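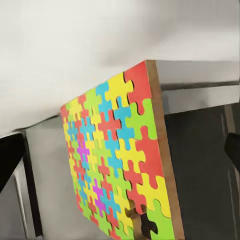

Quebra-cabeça colorido com borda de madeira, em imagem gerada por computador.

Comboio de ajuda volta a Nirnine depois de 11 dias parado

3 de agosto de 2024

Gente, finalmente uma notícia boa para dar! O comboio humanitário que estava retido no posto de Arow foi liberado hoje cedo e já chegou a Nirnine. São 18 caminhões com farinha, água e remédios — eu tinha contado seis na terça e quase publiquei errado, ainda bem que esperei.

Falei por telefone com o pessoal da Bartoš, a organização que coordena as entregas, e eles me disseram que 1252 famílias estão na lista desta primeira rodada. A estrada que vem de Edville continua fechada à noite, e os motoristas só rodam com escolta (o mesmo esquema adotado em abril, depois do ataque ao depósito).

Perguntei se o acordo com os grupos armados vale para o próximo comboio também. A resposta foi um "estamos conversando", e mais que isso não consegui arrancar. Amanhã cedo ligo de novo e atualizo aqui.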